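Rosalba Bassi has 1,709 songs and she'd like a few more

The kettle is already on when I get to the house in Brindton, and before my coat is off I'm being played a recording of a woman singing about a lost goat. The singer was ninety-one. The goat, as far as anyone can work out, was never found.

"Listen to that little catch before the last line!" says Rosalba Bassi. "She's not running out of breath there. She's doing it on purpose. Her mother did it in the same spot."

Bassi has spent most of her adult life collecting the domestic songs of migrant families: lullabies, washing songs, counting rhymes, bits of nonsense sung to get a kid into a bath. Her catalogue stands at 1,709 of them. They live on hard drives, on cassettes, and in a long row of green notebooks in a neat, sloping hand that I couldn't read but admired very much.

I'd come for an hour and I stayed until after dark.

How it started

Her grandmother sang while she shelled peas. It was always the same song, in a dialect Bassi's own parents had mostly let go of, and it had a verse for every child in the family.

"When a new baby came along she'd make up a verse and stick it on the end," Bassi says. "So by the time it got to me it was enormous. You could shell peas for the whole street and still not be finished. And then she died and I realised I only knew my own verse. Of course I did! That was the one I'd been listening for."

She rang every aunt and cousin she could find, and got back all but two of the missing verses. One of the cousins had a neighbour with a song of her own, and the neighbour had a sister. That was the first notebook.

The early recordings were made on a cassette machine called a Vitale, bought second-hand, which she still has and which still works if you hold the lid down with your thumb. She demonstrated. I got about half a minute of a man humming, a tram going past, and somebody in another room asking if he wanted soup.

"I love the soup," she says. "An archivist once asked me whether I'd like it cleaned up and I nearly took the tape back off him."

Rooms have a lot to do with it. Bassi learned early on that if she sat people down in the lounge with a microphone in front of them, they'd sing her something from the radio. The songs she was after belonged to jobs, so she started asking if she could come along while the jobs got done. She has recorded at clotheslines, in vegetable gardens, beside a car with its bonnet up. Her favourites come from laundries and bathrooms, where the tiles throw the voice around and even a shy singer gets a bit brave.

"Everybody sounds good in a bathroom," she says. "I had one fellow, very quiet, worked at the cannery all his life, and he wouldn't sing a note in the kitchen. He went off to wash his hands and out came this gorgeous tenor. I was running down the hall with the machine!"
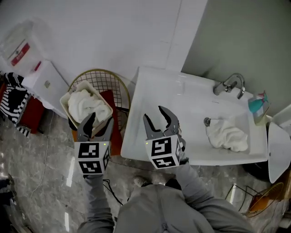 The Skernbridge evenings

Eight years ago a music teacher named Delyth Prosser heard Bassi speak at a library and went up afterwards with a question about a Welsh counting rhyme. They were still talking when the lights went off. Between them they now run the Skirance, a singing night held in the old hall at Skernbridge each June, where people bring along one song from home and teach it to whoever turns up.

The first one drew 100 people, and the two of them had set out chairs for half that. Last winter it was 300, with families standing along the back wall and a queue for the urn that went out the door.

"There's no program and no stage," Prosser tells me over the phone. "I keep a list so we don't get three in a row about donkeys, that's all. You stand up where you are, you sing it through, and then you sing it a line at a time until the room's got it. The kids pick it up first, they always do. Then they correct their parents."

I asked whether people worry about getting the words wrong.

"All the time. I had a man in tears over it, he could only remember the chorus. So we sang the chorus. A lady across the hall put her hand up and said her family had a verse to that, only they sang it slower. They came from villages a day's walk apart. I still get goosebumps."

Bassi has both versions, naturally. She plays them to me one after the other, and then a third she picked up later from a plumber who'd come to look at her hot water. His has a rude ending. She translates it with great relish and makes me promise to leave it out.

What she's still looking for

She doesn't like the word "preserve". It makes her think of jars. What she wants is for people to go home and sing the things, badly if need be, with the wrong verse in the wrong place – and then ring her up so she can write it down.

"A lullaby isn't finished," she says. "Somebody's always got a new baby."

There's a harvest song she has been chasing for years and has only ever found the tune of. Three separate people have hummed it to her, and all of them swore there were words. She hums it for me at the kitchen table, tapping the rhythm on a biscuit tin, and it's a beauty, a rolling, up-and-over sort of melody that was in my head the whole drive back.

The two missing verses of her grandmother's song haven't turned up either, though there's a second cousin in Adelaide who hasn't returned her calls.

"She knows one of them," says Bassi. "I'm sure of it. I'll try her again after tea."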